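Workshop notebook, bench 4 side, July, started 7.40 am

Hand tool shakeout, continued. Murali wants the whole drawer gone through before the Erkisbridge job and I said I'd do the adjustables. For the record, I still don't think we should be buying adjustables at all, and I've written that in here before.

Cathal's claim from last month, copied off the whiteboard: the Orkov ones "hold their setting as well as a fixed spanner." I'd like to know who told him that. The brochure says something close to it and the brochure was written by the people selling them.

What I did. Set the jaw on the 24 mm gauge block, snugged the worm with my thumb, put the wrench on the test stud, pulled to 80 on the torque arm, came off, put the block back in. If the block still went in with no rattle I called it held. Ten pulls per wrench, wiped the jaws between. Obsa did the second ten so it wasn't only my thumb.

Tool no. 322: held for six pulls, then drifted. Obsa got seven. Slop at the moving jaw you can feel with a fingernail.
Tool no. 335: held all ten for me, nine for Obsa. Better than I expected, which makes me suspicious of the stud. Checked the stud for rounding and found a bit on two corners. Will redo on a fresh one.
Tool no. 1074: this is the old Mekonnen one from Ebise's box, not on the register until today. Worm stiff, gritty through the last quarter turn. Flushed it with kero, no real change. Not tested until it's been apart.

Ebise reckons the stiffness is why it never slips. Maybe. A seized worm would hold its setting too, and I wouldn't call that a feature.

Also had a look at the coated handles. Shewit likes them for grip. My gripe is that you can't see a crack starting under a coating, and the last two handles we binned were both coated. Two isn't a sample, I know. Writing it down anyway.
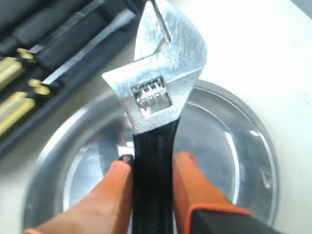
The worm is where I'd put the money if anyone asked. Everything in the brochure is about jaw hardness and I have yet to see a jaw go before the screw does. Grit gets into that window, the threads wear on one face, and from then on you're resetting every second nut and swearing at it. A drop of light oil and a toothbrush would do more for us than a new brand.

Parts dishes: please tip them out before they go back on the shelf. I fished an M6 washer out of one this morning and spent ten minutes wondering what it had come off.

To do
- new stud, repeat 335
- strip 1074, photograph the worm before cleaning
- ask Cathal where the "fixed spanner" line came from
- Ana's catalogue has a ratcheting set at a silly price, get a loaner before anyone orders

Knocked off 11.15, arm sore. Torque arm is back on its hook and wants its calibration sticker looked at, the date's rubbed off.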